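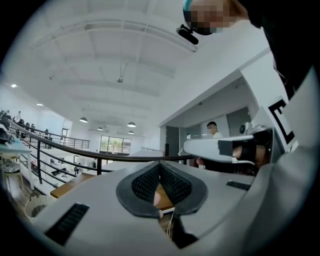

Session 4: Wood on Wood, and What Hangs Between
Furnishing the Everyday Room, evening section
Instructor: Mahlet Habte
Pestano Building, Room 259

Welcome back, everyone. I promised last Wednesday that we would finally leave paint behind us and get down to the brown things in the house, and here we are. Have the notes from Session 3 within reach if you can, and please bring your floor sample or a good phone picture of it taken in daylight (I know, I know, it gets dark early for some of you by the time you're home, but do try over the weekend).

These notes follow the order of the lecture fairly closely, with a few things I tend to forget to say out loud.

1. Two woods in one view

Most of us don't choose our floor. It came with the apartment, or it was laid by somebody's uncle, and then we bring in a table from one store and a shelf from another and wonder why the room feels a little unsettled. So our first question tonight is what happens when one wood sits over another.

The picture at the top of the handout gives us a small piece of it to work with. Between all the grays and blacks there is an orange-brown wooden surface, and lower down a strip of darker wood flooring. That's a warm tone over a deeper one, and it's a pairing you will meet again and again, so let's spend some time on it.

Three words to keep in your notebook for this section:

Value. How light or dark the wood is. Squint at it, or turn a phone picture to black and white. If the furniture and the floor melt into one gray, you have a value problem, even when the colors are different.

Undertone. The color under the brown. Orange, red, yellow, gray, and now and then a greenish one that makes everybody unhappy. Hold a sheet of plain white paper beside the wood and the undertone usually shows itself within a few seconds.

Sheen. How much light comes back off the finish. Two woods that match on the first two counts can still quarrel over this one.

My own rule, and please argue with it in class, is that you want the value to differ clearly and the undertone to be at least friendly. An orange-brown top over a floor that is darker passes the first part easily. Whether it passes the second depends on the floor, and a narrow strip of floor in a picture isn't enough to judge by. You'd want to see a good stretch of boards, in the daytime and again with the lamps on. Lamps are terribly flattering to orange. I once recommended a sideboard entirely by lamplight and had to live with my own advice for years, as it was going into my mother's dining room.

If the undertones do fight, you have some gentle things to try before you sell anything:

Put a rug between them. The eye reads the rug first and stops comparing.

Bring in a third wood that shares something with each. A picture frame or a stool will do it, and it needn't be large.

Repeat the louder tone somewhere across the room. One orange piece looks like a mistake and a couple of them look like a plan.

Refinish last of all. It's a lovely project and it always takes longer than you think.

2. The hanging cable

Now look at the same spot once more and find the thin white cable hanging below the wooden surface. I'm very fond of this topic, and I realize that not everyone shares the feeling.

A cable is a line, and a line draws the eye whether we meant it to or not. White against dark wood flooring is close to the strongest contrast you can make in a room without painting something. The same cable in front of a white wall would hardly be noticed. In front of the floor, it's the first thing I see.

So, before buying a single clip or box, ask what is behind the cable from the place where you usually sit. Sit down and really look. If it's wall, match the wall. If it's floor or furniture, match that, or move the cable so that it falls against something closer to its own color.

A brown or black cord against dark boards will fade away nicely. Cloth-covered cords come in more colors every year, and the Flundell catalog in our sample drawer has a page of them with little swatches you can hold up to the wood. Please put it back in the drawer when you're finished with it.

Then there is the matter of the drop, by which I mean the free length between where the cable leaves the surface and where it meets the floor or outlet. A few working numbers we use in this course:

For a desk or table 30 inches high, fix the cable to the underside so that the loose part hangs no more than 18 inches.

Run it down the inside of a leg, on the side away from your chair.

Leave a hand's width of slack at the top. A cable pulled tight looks tidy on the first day and tugs at the plug ever after.

Keep it off any path where people walk. I would rather see an ugly cable along a baseboard than an elegant one across a doorway, and I'd say the same about rugs laid over cords, which you shouldn't do at all. The cord can get worn or warm under there and you'd have no way of knowing.

For fastening, the adhesive clips from Stinano are the ones in the demonstration kit. Wipe the wood, let it dry fully, press, and wait until the next day before you hang anything from them. On an old waxed finish they may not hold, and pulling them off can take a bit of the finish with them, so test one somewhere out of sight first. Screw-in clips are sturdier, but measure the thickness of the top before you pick up the screwdriver. We had a very sad card table in the spring section.

3. In-class exercise

Work in pairs. Each pair gets two wood samples from the tray and one length of cord. You'll have enough time to go slowly, and I'd like you to.

Step one. Lay the lighter sample over the darker, leaving a band of the darker one showing. Note the value difference in your own words.

Step two. Do the white paper test on both and write down the undertones. If you and your partner disagree, write down both answers. Move to the window and try again.

Step three. Drape the white cord over the edge so that it hangs against the darker wood. Stand up, take a few steps back, and see how soon your eye goes to it.

Step four. Swap in the brown cord, then the gray one. Gray surprises people — on some of the redder boards it stands out more than white does.

Step five. Choose the cord you'd live with and write two or three sentences on your reasons. A sketch is very welcome, and it doesn't need to be a good one.

4. For next time

Choose one surface at home that stands over a wood floor (over carpet or tile is fine if that's what you have, just say so) and write it up in no more than 200 words. I want the value, the undertone of each material, and a plain account of every cable that hangs from it or runs under it. Don't tidy up before you write! The before is the useful part, and the rest of us have messy desks too.

Then make one change, a small one, and add a line on what it did for the view from your usual chair.

Reading: the chapter on floors in the course packet, as far as the section on stains. You may skip the pages on parquet for now. We'll come back to them in April when the guest from Habte Joinery visits (yes, my cousin, and yes, he'll bring the offcuts he promised the last group).

Bring the samples back to the tray in pairs, light with dark, and tuck the cords into the cloth bag on the hook by the door.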